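Studio Practice II: Painting and Installation
Handout 3. Working from a place
Elsa Kristiansen
Sep 23, 2021

Reading before the next session: the Skutcombe interview with Gudrun Granström (photocopy in the course folder) and your own notes from the harbor walk. Bring both.

1. Where we left off

Last session we looked at artists who return to one site for years. The main case was Granström, who painted the tidal flats at Vik from the same concrete slipway for 23 years. She made small oil sketches outdoors, on board, and large canvases in the studio during the winter. The sketches were never shown until the Bremdale exhibition, where they were hung in one line at eye level in the order they were made.

Some of you found the line of sketches dull next to the canvases. Keep that reaction. Write down which ones you walked past and which ones you stopped at. We will use it in the discussion.

2. Terms

Motif: the thing or view an artist goes back to. A motif can be as small as a post in the water.

Series: works meant to be seen together. A group of works on the same motif is only a series if the artist treats it as one. Granström calls her winter canvases a series and her sketches "the notebooks," although they are loose boards.

Site-specific: made for a particular location and changed or lost if it is moved. Her wall piece for the ferry hall at Vik is site-specific. The canvases are not.

Support: the surface under the paint (board, canvas, paper, wall).

Ground: the layer between the support and the paint. Granström uses a warm gray ground on the boards and leaves it bare in places to stand for wet sand.

3. How the winter canvases are built

She starts with a sketch and enlarges it by eye, without a grid. The horizon goes in first and is nearly always in the upper third. Thin color follows, wiped back with a rag. The last layer is thick and goes on with a knife, mostly in the foreground.

Compare the two slides from Bremdale, numbers 4 and 9. In number 4 the knife work stops at a hard edge halfway up. In number 9 it thins out and you can't say where it ends. She talks about this change in the interview and puts it down to a season when she had a bad shoulder and could not reach the top of the canvas. Be careful with explanations like this one. It may be true and still not be enough, as the small boards from the same year change in the same way.

4. The Dimari prints

After Vik she made a set of screenprints with the Dimari workshop. Three colors, edition of 500, sold cheaply and meant for kitchens and hallways. Critics have mostly ignored them. Look at how the flats become plain bands and how the paper does the job that the gray ground did before. If you write your essay on the prints, you will need to see at least one in person. The library has two.

5. Exercise

Choose one place you can get to easily. Go three times, at different hours. Make 3 small studies each time, for 9 in total, all the same size and on the same support. No photographs as source material. Write the time and the light on the back of each.

Do not pick a place for its beauty. A bus shelter, a stairwell or a corner of a parking lot will do. You can also work on a tabletop if getting outdoors is difficult, but the objects must stay where they are between visits.

6. Essay

Due in May, at the end of the course. Pick one:
Granström's sketches and canvases: is one the source of the other?
The Dimari prints and the idea of cheap art.
An artist of your choice who has worked from one place for at least ten years. Clear the name with me first.

Put your name on every page. Titles of works in italics, titles of exhibitions too.
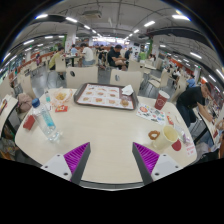
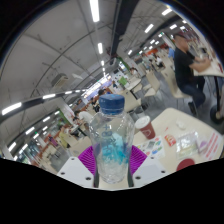
Top: tray and red paper cup on a cream-white table. Bottom: clear bottle with a dark blue cap.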